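Jikby Home Help > Fabrics and Laundry > Woven cloth

Cotton tablecloth shrank more one way than the other - how to cut the next one?

Dae-han Jin
Posted in April

I bought a length of yarn-dyed cotton check from Homby and made a square tablecloth from it. I cut it on the grain, hemmed all four sides, and checked it with a tape before the first wash. It was square to within the width of a pencil line. After one warm wash and a full tumble dry it is a rectangle. The loss is mostly in the length direction, the one that ran parallel to the selvage. The width direction lost very little.

The checks are also no longer square. They look a bit squat. The hem on the two long-direction sides has small puckers, and the hem on the other two sides is fine.

What I would like to know:

Is this a fault in the cloth, or is uneven shrinkage normal for a plain weave?
Will it keep shrinking with every wash, or is it done?
For the next one, do I wash the fabric before cutting, or do I measure the shrinkage and cut oversize? I have enough cloth left for one more, with a little to spare for testing.

The washer is a front loader, nothing special. The dryer is a Randley with a moisture sensor, set to the driest setting. The detergent was ordinary liquid, no softener. The thread in the hem is polyester, in case that matters.

I would prefer a method I can repeat, because I plan to make napkins from a different cloth afterward and do not want to learn this twice.

camargo_b

Cotton shrinks. Wash it cold and hang it up and you won't have a problem. You can also buy a cloth a size bigger. I wouldn't bother with testing for a tablecloth, it isn't a shirt.

Hye-jin Jeon

Uneven shrinkage is normal and does not point to a fault. It helps to separate the causes, since they behave differently over repeated washes.

The first is relaxation. Warp yarns, the ones parallel to the selvage, are held under tension on the loom for the whole time the cloth is being woven. The finishing line pulls the cloth lengthwise as well. The cloth is then dried and rolled in that stretched state. Water and movement let the yarns slip back to a shorter resting length. The weft was never under that much tension, so there is less for it to give back. Most of what you measured is probably this.

The second is swelling. Cotton fibers get thicker when they take up water. A yarn that is thicker has to take a longer path over and under the yarns crossing it, so the cloth draws in. When it dries, the fibers thin out again but the crossing yarns do not fully return to their old positions. A tight weave with little open space changes the most from swelling, and an open weave has room to absorb it.

The third is the dryer. Tumbling keeps the yarns moving while the last of the water leaves, and that lets the weave close up further than it would on a line. Your sensor setting makes this worse. The last stretch of a driest-setting cycle removes water that the cotton would normally hold at room humidity, and it takes that water back out of the air an hour later. If you measured the cloth straight from the drum, measure it again after it has lain flat overnight. The reading may be different.

The puckers on the hem agree with all of this. Polyester thread does not shrink at those temperatures. The cloth under the stitches got shorter and the thread did not, so there is extra thread in the seam. It shows on the sides where the seam runs in the warp direction, and the weft-direction hems have nothing to show. If the stitch was tight you may also have some tension pucker mixed in. You can tell them apart by pressing the hem with steam and letting it cool flat. Shrinkage pucker eases a little and comes back.

As for whether it is done: mostly. Relaxation is largely used up in the first wash. What remains is a small further loss over the next few washes, heavier if you tumble dry. It levels off. A cloth that keeps losing length steadily after that is being overdried or is a blend with something else in it.

For the next cloth, use a test square first. The steps are these.

Cut a square from the leftover, well away from the selvage and from the cut end. Larger is better because reading error matters less. Mine are 22 inches on a side, which is more than most people want to give up, but the marks can be set well in from the edge.

Overcast the raw edges with a zigzag. Otherwise fraying takes off the outer yarns and people read that as shrinkage.

Mark the warp direction with an arrow in laundry marker. Do not trust memory on a check that looks the same both ways.

Lay the square on a hard flat surface overnight without stretching it. Make three pairs of marks in each direction using a steel rule. A cloth tape is fine for curtains but it stretches, and the error is in the same range as the thing you are trying to measure.

Wash and dry it exactly as you will wash and dry the tablecloth, and put it in with other laundry of similar weight. A lone square in an empty drum is not beaten about in the same way.

Lay it out overnight again, smooth it with the flat of the hand, and measure between the same marks. Average the three readings for each direction. Shrinkage is the lost length divided by the starting length.

Repeat the wash once. If the second reading is close to the first, use it. If it is still moving, wash again.

To get the cutting length, divide the finished length you want by one minus the shrinkage. Do not multiply the finished length by the shrinkage and add it on. The two answers are close when shrinkage is small, but adding comes out short every time, and the gap grows with the size of the cloth. Do warp and weft as separate sums.

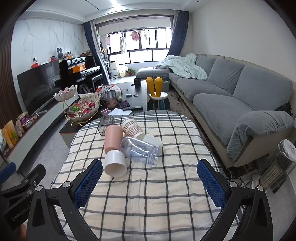
Last edited by Hye-jin Jeon, 25 Aug 2026

A few points on measuring a large cloth, which is where most bad readings come from. Shallow wrinkles take up length. Each one is trivial, but a cloth laid over a table can have them all the way across, and a tape run over the top reads short without giving any sign of it. Measure on the floor or on a bare hard table, with the cloth supported to its edges. If part of it hangs over, the weight of the overhang pulls on the part you are measuring, and the pull differs from one direction to the other if the drops differ.

A rounded table adds a further trap. People measure the cloth by how far it hangs and call it shrunken when the hang is uneven. The drop on a rounded table depends on where you stand unless the cloth is cut to match the outline. Measure the cloth itself, edge to edge along one yarn. With a plaid or a check this is easy: pick one colored line and follow it. On a plain cloth, pull a single yarn slightly at the edge and follow the faint line it leaves.

A border or striped band deserves its own reading. Bands are sometimes woven with a different yarn count or a closer beat than the middle, and they can come up shorter or longer than the field next to them. If yours has one, put a pair of marks along it. A band that shrinks more than the field gives a gathered look at the edge that no amount of ironing will fix.

On washing before cutting versus cutting oversize - wash first if you can. It takes care of the warp and weft difference without any arithmetic, the hems stay flat, and small variations along the roll stop mattering. The test square is for cases where you cannot wash the whole length, for instance when it is too big for the machine or when it has a finish you want to keep while sewing. It is also how you find out how much to buy, so for the napkins I would do both: test a square, work out the length, then buy, wash, and cut.

Area is a poor way to check your results, although a lot of sewing charts use it. A cloth that began at 2,116 square inches and lost a little in one direction will give a number that looks fine, and the number will not tell you which side is short. Keep the two directions apart until the end.

On cold washing and line drying, as suggested above: it reduces the dryer part and some of the swelling part. It does very little about relaxation. Tension in the warp lets go in cold water too, only more slowly, so the loss is spread over several washes and turns up after you have stopped checking. If anyone in the house will ever put the cloth through a hot wash, do the test hot.

For the cloth you already have, you can get back a small part of the length. Wet it, spin it lightly, and pull it by hand in the warp direction with a second person on the other end. Pin it out or hang it by the weft-direction hem and let it dry. This is a temporary gain and the next wash will take it back. For a permanent fix, unpick the two puckered hems, press, and sew them again with a slightly longer stitch. The check will stay squat. It is how the cloth wants to sit.

Dae-han Jin

Thank you. I measured again after leaving it out overnight and the warp reading did come up slightly, though not enough to make it square. I had measured straight from the drum the first time.

I also found that I had been adding the percentage on, as you describe. The test square is marked and in the next load with the towels. I am using the same driest setting for now because that is how it will get washed in practice.

One thing to add for anyone else doing this: laundry marker spread on my cloth and made a mark too wide to read from. I sewed single cross stitches in dark thread and measured between the centers of those.

Hye-jin Jeon

Cross stitches work well. Leave the thread tails loose on the back so they do not pull when the cloth moves. Towels are heavier than the check, so expect a slightly higher reading than you would get with sheets.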